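4.2 Deciding when to close the hand

The planner described in the last section hands over a grasp pose and a short approach path, and one might hope that the rest would take care of itself. It seldom did in our early trials. Footwear on a rack is awkward for a planner that believes its depth map, for the strap of a slide is thin, the sole is thick, and the hand itself hides both of them at the very moment when the controller would most like to see them. 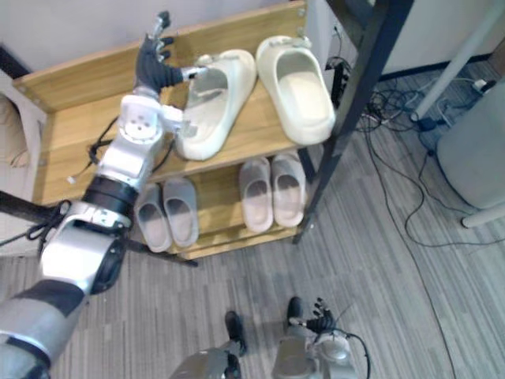
Our controller in Claltport, which we call Skusia, therefore treats the last part of the reach as a separate problem with its own small state machine. It has 5 states, and it may go back to any earlier one if the estimate of the shoe pose drifts too far from the one it started with. We were fond of an older version with many more states, but it was hard to debug and harder still to explain to new members of the group, so we let it go.

The head camera gives the pose of the rack and a first guess for each shoe. Once the fingers are close, the weight given to the head camera is lowered smoothly and the wrist camera takes over. The wrist view has troubles of its own – a sleeve, a cuff or the forearm can fill a good part of it – and we mask those areas before any features are matched (Figure 6).
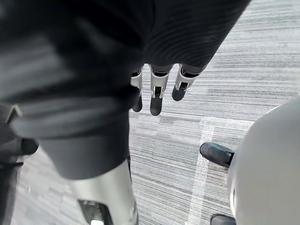
Figure 6. Wrist view, with the sleeve above the fingers and the floor beyond them.

Alasdair Niven, reading a draft of this section, asked whether a fixed mask would not be simpler, given that the arm is always the same arm. We tried that first, and it is a fair question. Cloth moves, though, and a mask drawn generously enough to cover every fold threw away image area that we badly needed, so Skusia now updates the mask at each control step from the joint angles and a short history of 64 images.

4.3 Choosing which shoe comes first

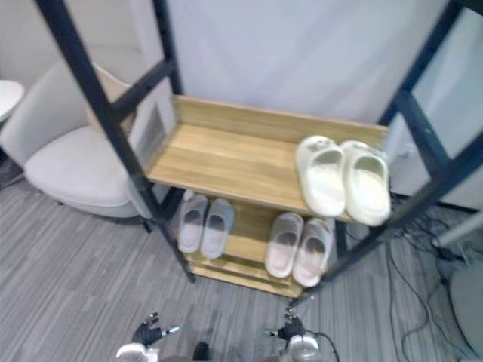

Head camera view of the shoe rack, with both grippers at the bottom edge

The order of picks matters more than we expected when we began. A shoe on an upper shelf can be reached from above with little fuss, while one on the shelf below asks the wrist to come in nearly level, with a board right over the knuckles. The planner scores every shoe by the clearance around its approach path and takes the easiest one first, and it plans again after each pick. The search is cut off at 500 samples, after which the best path so far is used.

Both arms share one collision model, and the arm that is waiting is asked to keep clear of the swept volume of the other. We return to the cost of this arrangement in Section 5.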